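Kondville Parents Board > Toys and Play > Play kitchen food: keep it all out or rotate?

maite_v
Posted 8:40 am
We inherited a play kitchen from my sister in May along with two grocery bags of food and dishes. My daughter is two and a half. She dumps everything on the floor, walks through it, and goes off to do something else. My husband wants to put most of it in the attic and bring out a few pieces at a time. I think she will grow into it if we leave it alone. What do other people do?

hjuhl
Posted 9:05 am
Rotate. We did it with both kids. One bin in the kitchen, the rest in the closet, swap when they get bored. Thirteen pieces is our limit and that includes plates. Cleanup takes two minutes.

Yevdokiia Y
Posted 9:31 am
I disagree with hjuhl. I ran a home daycare for 26 kids over the years and the ones who played longest were the ones with plenty to choose from. The dumping is normal at that age. It stopped by itself around three for most of them. If you put things away, you are the one doing the choosing.

hjuhl
Posted 9:48 am
A daycare has other kids in it. One child alone with 200 plastic vegetables is a different situation.

Asdis_G
Posted 10:20 am
Somewhere in the middle for us. I keep the dishes out all the time and only rotate the food. A bowl or a strainer gets used for everything — hat, boat, bed for a bear. A plastic pork chop is a pork chop. We play at the table now, which also helped with the walking-through-it problem. 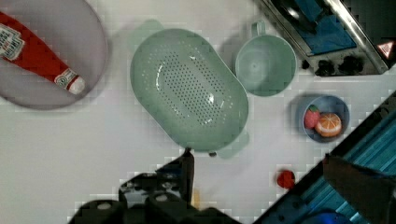 Ketchup goes on everything at our house, including the pretend soup.

Re: Play kitchen food: keep it all out or rotate?

dalsgaard_k
Posted 12:15 pm
Check the bags for small parts before you decide anything. Ours came secondhand too and had peas that were loose and the size of real peas. They went in the trash.

On the question, I side with Yevdokiia. We tried rotating and our son kept asking for whatever was in the closet.

maite_v
Posted 1:02 pm
Good point about small parts, I will go through it tonight. Asdis, do you wash the dishes? Some of ours are sticky.

Asdis_G
Posted 1:17 pm
Dish soap and warm water in the sink. Not the dishwasher, I warped a cup that way. Peel any paper labels you don't want first, they turn to mush.

hjuhl
Posted 1:40 pm
Top rack is fine if you skip the heated dry. Been doing it for years.

maite_v
Posted 8:55 pm
Went through both bags. Threw out four things. The dishes are staying down and half the food is going in the attic, so my husband gets part of what he wanted. I'll post again in a month.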